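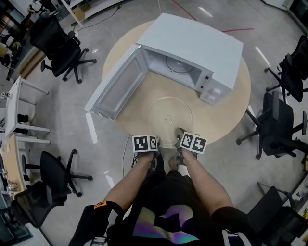 Triltdale council wants to stop its hard rubbish collection in May and send everyone to the transfer station at Ilitz instead. I think that's a mistake.

The council's case is cost. It says 307 households booked a pick-up last year, out of 512 that were eligible, and that the rest are paying for a service they don't use. You could say the same of the library or the footy oval. More than half the town used it, and I'd call that a popular service.

Ilitz is fine if you own a ute. Plenty of people in the units on Marinescu Street don't own a car at all. They can't carry a mattress to the bus, and the tip shuts at 3 pm. Some of what they need to get rid of will end up in the creek reserve, and council crews will be paid to pull it out again.

Councillor Kwame Antwi has suggested a booking fee of up to $9, with concession card holders exempt. It's a reasonable compromise and should be costed properly before the vote. The other councillors have so far only asked for figures on closing the service down.

Submissions can be left at the front counter.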